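January, late. Supposed to be asleep by now.

Long one today. Up at 5:40 because the furnace was doing the knocking thing again, lay there listening to it for a while, gave up, made coffee. Last of the good bag. Wrote that on the list and then left the list on the counter, so no coffee got bought. Tea tomorrow I guess.

Drove out to Letia after breakfast to look at the apartment. Second floor, over the old shoe repair. Rent is 1085 with heat, 215 more if I want the parking spot behind, which I do, the street is hopeless once it snows. Kitchen smaller than I remembered from the listing. Two windows on the alley side, one painted shut. Bedroom is fine. Bedroom is good even, it gets the morning. The hallway smelled like somebody's onions and I kind of liked that. Told them I'd let them know by the end of the month.

Did the math in the car with the heater running. Current place is 866 and goes up in spring, they haven't said by how much. The letter just says "adjusted." So the difference is maybe not as bad as it looks. Or it is. Did the math again on the back of the gas receipt and got a diffrent number, so who knows. I was counting the parking twice, I think. Will do it properly on paper.

Stopped at Kasprzak on the way back for bread and stood in line forever. They had the rye with the seeds. Bought two, one for the freezer. Ate the end off one at the red light by the bridge, crumbs all down my coat.

Then work from noon, which I don't want to write about much. The Heltine order came in wrong again. Same mistake as before the holidays, they sent the short ones. On the phone forty minutes, most of it music. They want it all shipped back before they'll send the right ones, and I said who's paying for that, and they put me back on the music. Left it there. Will call in the morning when I'm less mad. Note to self, have the invoice open in front of me this time, it's number 1258, they asked three times and I kept digging through the folder like an idiot.

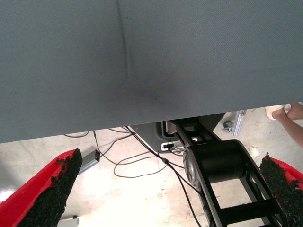
Anyway home by six. Dark already, though a bit less dark than last week, I'm sure of it. There was a green line over the roofs when I got out of the car and I stood there with the bread under my arm looking at it till my ears hurt.

Soup for dinner. The lentil one from the freezer, needed salt, needed lemon, had no lemon. Put vinegar in. Better than expected. Washed up right away for once.

Tried to start sorting the closet in case I do move. Got as far as one shelf. Found the scarf I accused the train company of losing, the box of cables, and every birthday card from the year I turned thirty. Sat on the floor and read them, so that was the sorting. Threw out two cables. Kept the cards.

Thinking about the apartment still. What I don't like: the stairs, the kitchen, being farther from the pool. What I like: the light, the bakery being nine minutes away, not hearing the people downstairs here argue about their car. Could I swim in the mornings from there? There's a bus. I don't know how early it starts. Look up.

And I'd have to paint. The living room is a yellow I could not live with. The Darnemico paint I used in the bathroom here went on nicely, one and a half coats, and there's nearly half a can left in the basement if it hasn't frozen. Not enough for a room obviously. Enough for the hall maybe. I'm already painting it in my head so that's probably an answer.

Haven't called home since the weekend before last. Tomorow, after dinner, no excuses.

Knee okay today. Did the exercises, skipped the one with the chair.

Tomorrow:
call about the order, invoice open
coffee!!
lemons
find out when the bus starts
ask about the window that's painted shut, will they fix it or do I
library book is due, or was due

Furnace just knocked again. Going to bed with the socks on.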